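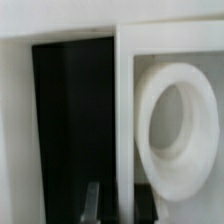

Plekatham, 6 January 2019

Most people who make things for a living own too many white things. I include myself. I have white trays, white cups, white plates, white blocks, white boxes with white dividers, and a white shelf to put them on. At the end of December I spent two afternoons putting my bench in order, and by the second one I had come to hold a firm opinion about it. White is a bad color for anything that has to be found, sorted or put back.

I know why it happens. White is the default. It is the color the supplier has in stock. It looks clean on the day it arrives, and it matches the white things already in the room. When I rented my first workshop in Vemdale I bought a set of white compartment boxes because they were cheap and because I thought they would make a dim room brighter. They did make it brighter. They also made it hard to see where one box ended and the next began, and I spent years reaching for the wrong one.

The trouble is edges. A person putting an object into a compartment has to see the rim of the compartment and the side of the object. When both are white, the only thing that separates them is shadow, and shadow depends on the lamp. Move the lamp and the rim goes away. A white ring lying in a white tray can pass for part of the tray. A gap between two white walls is easy to see when it is dark inside and very hard to see when light gets into it.
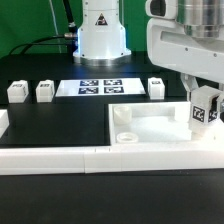 I put this to Krešimir Vasić, who fitted out shops and workrooms for most of his working life and has strong views on shelving. He disagreed with me. His position is that white shows dirt, and that anything which shows dirt gets cleaned. He said a gray tray is a tray that has not been washed. There is something in that. I have a dark green parts bin that I did not wipe for four years, and when I finally did, the water was the color of coffee.

But he was talking about surfaces, and I am talking about objects. You can have a white surface or white objects, and you should not have both. A black table with white things on it is easy to work at. Everything on it has an outline. You can stand at the other side of the room and know whether a block has been left out. The same goes for dark things on a white table. The difficulty starts one level down, when the white object goes from the black table into the white tray, and that is the moment when a person most needs to see well.

The tray is where I would spend the money. I would rather have one decent black or dark blue tray than 50 white ones. People buy the bench first, then the lamps, then a chair, and the tray is whatever was left over from something else. Yet the tray is the part that the hands go in and out of all day. If I pick something up and put it down 1,000 times in a week, most of those times it is going into a tray or coming out of one.
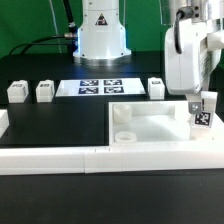 The usual answer to all this is labels, and I used to be a believer. I had a label printer and I used it on everything, including the label printer. A label works well when it is large, dark, and on the side you will be looking at. A small label on top of a small block is fine if you are standing over it. Put another block on it and the label is gone. I counted the labels on my own bench during the clear-out, and of 31 of them I could read nine without picking anything up.

Printed patterns are better than words for this. A bold square in dark ink on a white board can be picked out at a glance, and you can tell which way the board is turned if the pattern is uneven. I now mark my own boards this way with a stamp and a bottle of Histard ink, one heavy shape in each corner. It took most of an evening. I no longer turn a board over three times to find out which end is the front.

I would also say something for leaving gaps. Tidy people like to push things together so the row looks neat. A row of blocks with space between them is easier to use than a row of blocks that touch, because there is room for a thumb on either side. My mother laid out her baking cups this way and I thought she was wasting the counter. It was good practice and I should have paid attention.

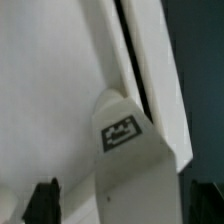
Corners are the other weak point. Where a tall side meets a frame, there is always a narrow place that catches whatever is thin enough to go in. In a white box you do not see it, and you find it with your fingertip. I lost a brass washer in one for most of a winter. Now, when I buy a box, I run a finger down every inside corner before I pay. The shop assistant in Mabaso thinks this is odd, and has told me so.

Krešimir Vasić has since sent me a photograph of his own bench, which is entirely white, and very clean. I will grant him the cleanliness. I asked him where he keeps the spare caps for his glue bottles and he has yet to write back. For my part I have painted the insides of two trays dark blue, with roughly half the can left over, and I will do the cups next if the paint holds.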